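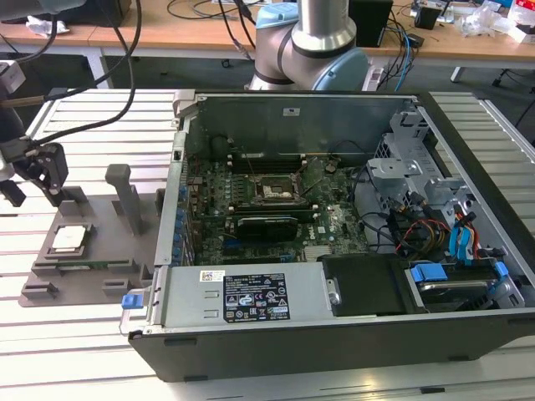
The Flula Charcoal Drum Smoker

January
By the Sornov kitchen and garden team

If you have ever stood in the garden on a drizzly Sunday afternoon, poking at a tray of sausages that were black on one side and pink on the other, you will know why we are so fond of the Flula. It is a charcoal smoker and grill in one upright drum, and it has been the most asked-after thing in our outdoor range since we first put it on the shop floor. We have cooked on ours in all weathers (the one out the back has a dent in the lid from a falling branch and carries on regardless) and we would happily sell you one, but we would also like you to know what you are getting, so do put the kettle on and have a read.

What it is

The Flula is a steel drum on three legs, finished in a heatproof enamel that wipes down well with warm soapy water. The charcoal sits in a basket at the bottom, the food sits on a grate near the top, and there is a good deal of space between the two, so fat doesn't drip straight onto the coals and flare up the way it can on a shallow kettle barbecue. The grate lifts out and there is a hanging bar underneath it for anything you would like to cook upright, such as a rack of ribs or a whole chicken on a hook.

Air comes in through a sliding vent low down on the drum and goes out through another in the lid. You set the bottom one when you light it and do most of your fiddling with the top one. After a few cooks you will get a feel for it, and I promise you will stop lifting the lid every five minutes to have a look. We all did it at first.

The size

The cooking grate measures 37 cm across. In everyday terms you can fit a decent shoulder of pork with room for a few onions tucked round the side, or two smallish chickens if they don't mind being neighbourly. The drum stands 900 mm tall with the lid on, a comfortable height for most people and tall enough that you won't be stooping. The whole thing weighs 17 kg empty. One person can shuffle it across a patio, though we would ask for a hand getting it up steps.

If you regularly feed a crowd, please look at the bigger drum instead, the Cera. It takes the same charcoal and the same accessories apart from the cover and the grate, and it costs a fair bit more. We have had customers buy the Flula, love it, and come back for a Cera the following summer, and we always feel a little guilty about that, so do think about how many plates you normally put out.

What comes in the box

The drum and lid
Cooking grate
Charcoal basket
Hanging bar and 3 steel hooks
Legs, bolts and a spanner
A printed booklet with lighting instructions and a few recipes

The spanner is perfectly usable, but if you have a socket set at home you will find the legs go on a good deal quicker. Put all the bolts in loosely before you tighten any of them. There isn't a thermometer supplied. The lid has a ready-made hole with a rubber plug in it, and most probe thermometers will go through.

Fuel

Any good lumpwood charcoal will do, and briquettes are fine too and burn longer. We sell the Pai briquettes, which are made from coconut shell, and they are what we use ourselves for anything slow. They take a while to catch, so light them well before your guests arrive and don't be tempted by firelighter fluid, which you will taste in the food for the rest of the day. A chimney starter is a lovely thing to have if somebody is asking what you would like for your birthday.

For smoke, add a chunk or two of dry wood on top of the lit coals. Apple is gentle and goes with nearly everything. Oak is stronger and we like it with beef. Go easy the first time, particularly if you are cooking for people who aren't used to it.

Before your first cook

Please burn it through once with nothing on the grate. Fill the basket, light it, leave both vents open and let it go until the coals have died down. It gets rid of any oil left over from the factory, and it will smell a bit, so perhaps not when next door have their washing out. Let it cool completely, brush the grate and rub it with a little vegetable oil.

Looking after it

Empty the ash once it is stone cold, every time if you can manage it. Ash draws in damp, and damp is what finishes off most barbecues in this country. The fitted cover is sold separately and is well worth having if yours lives outdoors. Chips in the enamel can be touched up with the small pot of paint we keep behind the counter.

Delivery and returns

We deliver to most of the mainland, to the doorstep. If anything arrives bent or missing, let us know and we will send the part out. Unused drums can come back to us in their original box. Once it has been lit we can't take it back unless there is a fault, as I'm sure you will understand, but spare grates, baskets, hooks and lid handles are all kept in stock.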